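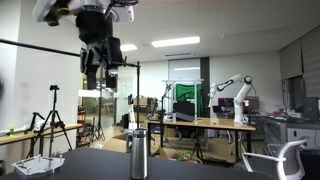 The steel canister on the table, with the gripper above it.

Whitlock Street Before the Parking Lot
Final project report, Local History Seminar
May 14, 2021

I picked Whitlock Street because I used to cut across it on the way to my after-school job, and all I ever knew about it was that it had a big parking lot and one brick building standing by itself. The building has a faded sign on the side that says NOKER in tall letters. I wanted to know who or what Noker was, and whether there had been other buildings next to it, and that's pretty much how this whole thing got started.

My first plan was to cover the entire neighborhood. That lasted maybe a week! There is way too much, so I cut it down to one block and the years between the two world wars. I used the city directories at the public library, a fire insurance map, and the census pages for the block. I also read a lot of old newspaper on microfilm, which made me a little seasick if I scrolled too fast.

The directories are arranged two ways, by last name and by street. The street section is the good part for a project like this, because you can go down the block house by house and see who is listed at each address. I typed everything into a spreadsheet, and by the end I had 881 lines. A lot of those are the same people showing up year after year (the directory came out every year except for a gap I never figured out), so it isn't 881 different people. I should have put in a column for that from the start and I didn't, so I had to go back and match names by hand, with all the spelling changes. One family is spelled three different ways in three books in a row.

So, Noker. It was a dry goods store. The ads in the paper are mostly for sheets, work shirts and school clothes, and every August there was a big back-to-school sale with the same drawing of a boy holding a slate. The store had the ground floor and there were rooms for rent upstairs. On the fire insurance map it's part of a solid row of brick buildings, so the wall with the sign on it was facing another building back then. That confused me for a long time. Why paint a sign where no one can see it? My best guess is that the sign is from later, after the place next door came down, but I don't have a paper source for it and I've marked it as a guess in my notes.

The place next door was the Piltel, a small hotel.
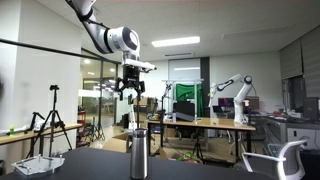 It had 40 rooms according to its own ad, although the census only lists a handful of people actually living there on the day the census taker came by. Most of them were single men, and the jobs written down are things like brakeman, cook and salesman. I really liked this page. You get one line for each person and then, for most of them, you never find them in the directory again. I tried to trace three of them and only got anywhere with the cook, who moved two streets over and was still there at the end of my time period.

The corner was harder. The directory gives it as a tailor, then a lunch room, then vacant, then a lunch room again under a different name. I couldn't find a photo of it from the street side. There is one of a parade going by, but the crowd is in the way and all you can see of the corner is an awning.

Some things went wrong. I wrote down house numbers for a month before I learned the street had been renumbered, so the number 100 in an early book isn't the same door as 100 in a later one. Fixing that took most of spring break. I also spent too long on the hotel – it was the most fun to read about – and the east side of the block got less attention than it should have.

For the map I drew the old building outlines over a modern street plan, using a free program called Stellasis. It was slow going at first, and the outlines on the north end still don't line up with the curb. I left them that way and put a note on the map.

If I kept going, I'd look at property records next, because they should say when the hotel was torn down and who bought the land. The spreadsheet and the map are in the class folder, with the renumbered addresses in the second tab.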